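Drip trays under houseplants, yes or no?

pierina_g
Moved 12 pots indoors in December and the windowsill is already stained. Do you all use trays under everything?

kodikara60
Yes, plain black plastic. I water, wait an hour, then tip out what's left. Ferns can sit a bit longer.
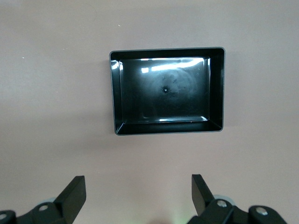

Anything with thick leaves gets emptied right away. I lost two jade plants to root rot before I started doing that.

Turnaver
Disagree. I water in the sink and let them drain there – no trays at all.

pierina_g
I can't carry a 60 pound ficus to the sink.

Turnaver
Fair enough. Tray for the ficus, sink for the small ones.

kodikara60
Put pebbles under the ficus pot so it isn't standing in water. A turkey baster gets the extra out.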